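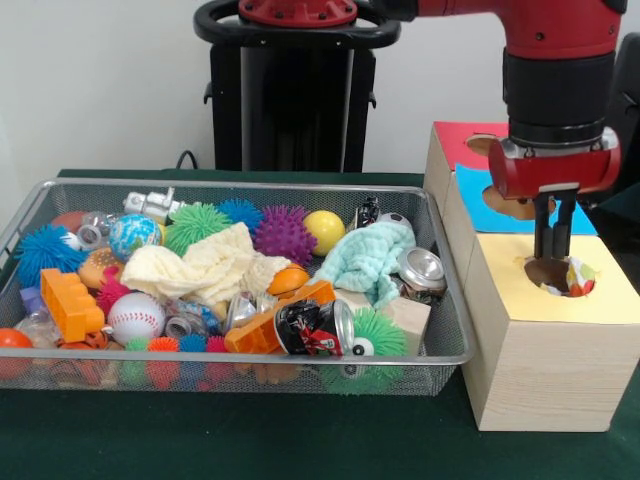 金網のかごに積み重なった物品と、黄色い天板の箱の穴に下ろされた平行二指グリッパ

Virk(ヴィルク)は、雑然と積み重なった物品の取り出しと分別を対象とする、ロボットマニピュレーション用のソフトウェア基盤である。認識、把持計画、動作計画、実行監視および記録の各機能を独立したプロセスとして実装し、共通のメッセージ形式で接続する構成をとる。開発はFestitham社の研究部門が開始し、現在は同社とDraltwood研究所が共同で保守している。初期設計の主任はKolbrún Þorgeirssonが務めた。

概要

Virkが扱う課題は、種類も姿勢も事前に知らされていない物品群から一点を選んで把持し、分類に応じた投入口へ運ぶことである。産業用のばら積み部品取り出しでは、同一形状の部品が多数存在し、その三次元モデルが利用できる場合が多い。これに対しVirkは、球状の玩具、布、つぶれた缶、透明な容器といった、剛性も光学的性質も異なる物品の混在を前提とする。このため、既知モデルとの照合による姿勢推定は任意の機能とされ、標準構成では観測された点群と画像から把持候補を直接生成する。

名称は、ソフトウェアの最初の内部版で用いられた実行管理プロセスの名に由来する。公開後は基盤全体を指す語となり、元のプロセスは「調停器」と改称された。

構成

Virkは4つの主要モジュールからなる。認識モジュール、計画モジュール、調停器、記録モジュールであり、それぞれ個別に更新および置換が可能である。モジュール間の通信は時刻印付きのメッセージによって行われ、受信側は許容遅延を超えたものを破棄する。許容遅延は接続ごとに設定され、初期値は99ミリ秒である。

認識モジュール

認識モジュールは、カラー画像と深度画像を入力とし、領域分割、分類および表面推定を行う。領域分割では、物品の境界を画素単位で求めたのち、各領域に遮蔽順序を付与する。上に載っている物品ほど優先度が高くなるが、布のように複数の物品を覆うものについては、覆われた側の領域が分断されるため、分断片を同一の物品とみなすかどうかの判定が別に行われる。

透明な物品と鏡面性の高い物品では、深度画像に欠測や偽の距離値が生じやすい。Virkは欠測の分布そのものを手がかりとして用い、カラー画像から得た輪郭と組み合わせて表面を補間する。補間された領域には信頼度が付され、計画モジュールはこの値を把持候補の評価に反映させる。透明なボトルやカプセルは依然として誤りの多い対象であり、保守文書では既知の制約として挙げられている。

金網製の容器を用いる場合には、網目を通して内部の物品が観測されることがある。網越しの領域は上方から到達できないため、容器の縁を表す多角形を登録し、その外側で得られた把持候補を除外する処理が標準で有効になっている。

計画モジュール

計画モジュールは、把持計画と動作計画の二段階に分かれる。把持計画では、認識結果の各領域について指の接触位置、開き幅および接近方向を標本化し、到達可能性、周囲との干渉、予測される保持の安定度により順位を付ける。表面に突起をもつ球では接触点の法線が局所的に大きく変動するため、領域を平滑化した近似形状で安定度を計算し、突起を含む元の形状で干渉を判定する。

布に対しては別の評価関数が用いられる。平坦な部分よりも隆起した部分を優先し、指を閉じたときに十分な量の生地が挟まれるかを推定する。持ち上げた布が隣接する物品を巻き込む可能性は考慮されるが、絡み合いの力学は計算しない。

動作計画では、把持位置から投入口までの軌道を関節空間で求める。衝突判定に用いる環境モデルは、固定物を表す静的層と、容器内の堆積物を表す動的層とに分かれる。静的層には架台、作業台、投入先の箱が登録され、動的層は一回の把持ごとに再構築される。把持した物品はグリッパに付随する形状として扱われ、その大きさに応じて投入時の余裕量が変化する。

投入動作の制御

投入口が上面に穴を設けた箱である場合、単に穴の上方で指を開く方法と、指を穴の中まで下ろしてから開く方法の二つが選択できる。前者は動作時間が短いものの、軽い物品や縁に掛かりやすい物品では投入に失敗しやすい。後者は物品を穴の内側に導いてから解放するため、物品が縁の上に残ることが少ない。一方で、指と穴の縁との接触を避けるため、位置決めの精度が要求される。

Virkの標準設定では、物品の最大幅と穴の開口幅の比が閾値を超えた場合に後者が選ばれる。下降中は手先の力を監視し、下向きの反力が設定値に達すると下降を停止する。停止後は水平方向に小さな探索動作を行い、反力が減少すれば下降を再開する。減少しない場合、調停器は物品を保持したまま退避位置へ戻し、手先の回転角を変えて再試行する。

穴の形状は、円形と楕円形のほか任意の多角形で登録することができる。楕円形の穴では長軸の方向が登録され、細長い物品はこれに沿うように向きを合わせて運ばれる。箱の天板の色は識別子として利用でき、箱の並び順が変更された場合にも、認識モジュールが色と穴の形状から対応関係を更新する。

調停器

調停器は、各モジュールの状態を監視し、次に実行する動作を決定する。内部は階層型の状態機械として記述され、把持、搬送、投入、回復の各状態に事前条件と終了条件が定義されている。初期の版では行動木が採用されていたが、中断時の後処理が複数の節に分散し、検証が困難になったことから、現在の方式に改められた。

把持の成否は、指の開き幅、手先の力、把持後の画像の三者により判定される。つぶれた缶のように薄い物品では開き幅だけで空把持と区別することが難しく、画像による判定の重みが高く設定される。三者の判定が一致しない場合は、手先を観測位置に移動させ、改めて撮像を行う。

記録と評価

記録モジュールは、センサ入力、内部状態および指令値を単一の時間軸上に保存する。保存された記録は再生器に読み込むことができ、実機を動かさずに認識と計画の処理を再実行することが可能である。モジュールの改版に際しては、過去の記録に対する出力の差分を検査することが保守手順に定められている。

回帰試験に用いられる標準記録集はPurimentと呼ばれ、2,199件の取り出し試行を収める。このうち1,668件は投入まで完了した試行であり、残りは把持の失敗、搬送中の落下または操作者による中断を含む。失敗例を除外しない方針は初版から維持されており、回復動作の検証には主としてこれらの記録が使用される。各試行には物品の分類、選択された把持候補、投入先および終了理由が付されている。

制約

Virkの把持計画は平行二指グリッパを前提としており、吸着式ハンドへの対応は実験的な段階にとどまる。また、容器を揺らして堆積状態を変える動作や、把持を伴わずに物品を押しのける動作は標準構成に含まれない。堆積物の底部に残った平たい物品については、有効な把持候補が得られないまま処理が終了することがあり、この場合、調停器は操作者に介入を要求する。

関連項目

ばら積みピッキング
把持計画
動作計画
領域分割
力制御
状態機械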